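Hand gripper rig: pre-session check, bench 3, with my comments
Zitberg collection room
Checked 2021-01-25, before the morning recording block 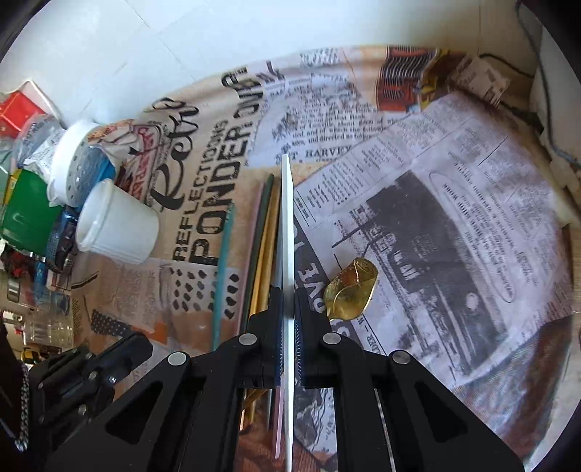

Item 9, closed grip on a thin upright strip. Newsprint cloth down, sticks and gold foil alongside.

I've gone through the standard sheet in order and scribbled more than usual, partly as we've got new people starting on the bench and partly as I can't help myself. OK means OK. "Watch" means carry on but look at it again at the mid-session stop. "Fix" means don't record until it's done, please!

BEFORE YOU PICK ANYTHING UP

1. Bench stable, doesn't rock. OK
Leave the folded card under the back leg alone. I've put it back twice since October.

2. Cloth flat, no ridges in the working area. OK
We're on the newsprint one with the big PONDER lettering. I know it's busy. The busy cloths are on the rota on purpose, so that the model doesn't only ever learn to find things on a plain grey sheet, and Sukik have asked for more of them in this batch. Smooth it from the middle outwards, and tuck the front edge under so your sleeve doesn't drag it halfway through a take (mine does, every time).

3. Loose items kept to the side, clear of the gripper's path. Watch
Side clutter is allowed and we want it, cups and wrappers and jars and all. What I'm less keen on is anything made of glass near a bench edge. There's a jar in the set at the moment, over on the left. It can stay for the slow pick-and-place examples but I'd like it swapped for a plastic one before anyone does the quick sweeping moves.

4. Cables off the floor and away from the bench front. OK
The dark one by the wall is well out of the way. Keep it there.

5. Lighting the same as the last block. OK
Blind down, both lamps on. A bit of shadow next to the objects is fine and we don't try to get rid of it.

THE GRIPPER

6. Pivot pins seated, none standing proud. OK
Run a fingertip over every pin on both fingers, with the trigger locked. If one catches your skin it's working loose. Hustow sent a bag of spares with the last delivery and they're in the top drawer, in the tobacco tin.

7. Padding on the inner faces, no peeling corners. Watch
Blue pads still gripping nicely, but the right one has the start of a lifted corner right down at the bottom, which you'll feel more than see. I've pressed it back. If it lifts again, change both pads together! One fresh pad and one old one means the object twists as you close, and then you've got a whole morning of examples teaching the thing to twist.

8. Pinch points. OK, with a moan
The gaps in the linkage are big enough for a fingertip. I got mine in one last autumn and it wasn't serious but I did say a word that ended up on the audio. Hold it by the handle, always, and if you need to clear something out of the jaws then lock the trigger first. Long hair back, lanyards off, bracelets off.

9. Closed grip test on a thin object. OK
I use a long white strip for this, stood upright between the pads. Thin and flat is the awkward case and a fat block will pass on a gripper that's badly out. Close gently, hold for a slow count of 8, tip it a little each way. What you're looking for is the strip staying square to the pads. Don't squeeze the life out of it, as a hard squeeze hides a bad alignment and you'll only find out on the sticks.

10. Trigger returns fully when released. OK
Slight squeak. I've left it, oil near the pads is a much worse idea than a squeak.

11. Camera mount tight, lens wiped. OK
Soft cloth only. The blue paper towel leaves fluff.

THE OBJECTS

12. No sharp edges or splinters on stick items. OK
Coloured sticks all checked by running them through a cotton glove. I had a teal, a dark green, a gold-coloured and a pale pink one out, side by side. They want a decent gap between them for single picks. When you get to the harder examples you can close the gaps up and let them touch.

13. Foil and crumpled items safe to handle. Watch
Gold foil scrunched up into a sort of shell shape. Lovely for the data, as it's shiny and never the same twice, but torn foil has a nasty little edge. Use the gripper to move it and keep your fingers out. Bin it when bits start coming away and scrunch a new one. Please don't flatten it and reuse it.

14. Object list matches what's on the bench. Fix (done)
The list still had the Blomqvist sponge on it, and that went to the other room before Christmas. I've crossed it off. If the list is wrong the labels are wrong, and somebody downstream has to sit and sort it out by hand. It was me last time.

THE PERSON HOLDING IT

15. Break taken every 50 minutes. Watch
We're slack about this, me included. The rig isn't heavy but you're holding it out in front of you and your wrist knows about it by lunchtime. Set the kitchen timer, not your phone, as phones get silenced.

16. Swap hands or swap people after 40 examples. OK
Suits the data as well, to be fair. Everyone reaches in a slightly different way and we'd like plenty of that in the mix.

17. Bad takes marked, not deleted. OK
Dropped it, knocked the sticks, sneezed, whatever. Press the side button twice so it's flagged and carry on. Hustow want the fumbles kept as a separate pile. We owe them 2000 usable examples on this object set and I'd much prefer they were calm ones than everyone racing at the end of the week.

18. Stop button reachable from where you're standing. OK
Left-handers, move it across before you start. It's only on a bit of Velcro.

SUMMARY
Nothing left at Fix. Four at Watch: side clutter (glass jar), right pad corner, foil, and breaks. Bench 3 can record. I'll look at the pad again at the mid-session stop and write it in below if I change the pair.

Added later: changed the pair. Old ones are in the envelope in the drawer, don't put them back on!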